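Diário de trabalho, 03/01/2021
Regras de aproximação, tarefa do painel

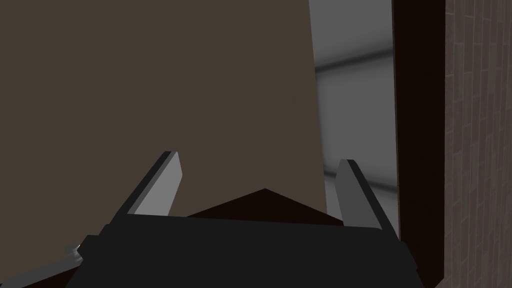

Simulação, vista de trás da garra: dedos abertos, vazios, junto ao painel castanho.

Domingo, mas a revisão da norma interna fecha amanhã e faltava a secção 4. Reli os comentários da Nerys Foulkes. Ela quer separar «garra aberta» de «garra livre», e tem razão: o texto antigo usava os dois termos para o mesmo estado. Fica assim: aberta refere-se à posição dos dedos; livre, à ausência de objeto entre eles. Os dois campos passam a ser registados em cada episódio.

Segundo ponto, a distância mínima ao painel. O Rhodri Craddock propõe 16 mm antes de reduzir a velocidade, o Soon-im Yoo prefere 13. Deixei 16 como valor provisório e anotei a divergência. O limite aplica-se ao dedo mais próximo, nunca ao centro do corpo da garra.

Contagem no Etar: 1856 episódios, mais de 13 sem estado inicial declarado. Pela regra nova são excluídos da avaliação, mas conservados no arquivo com o motivo escrito.

Por decidir: se o vão claro à direita do painel conta como zona de passagem ou como fundo. Perguntar à Mabli Beddoe. Enviei o rascunho ao Rhun Lloyd às quatro da tarde, sem o anexo B.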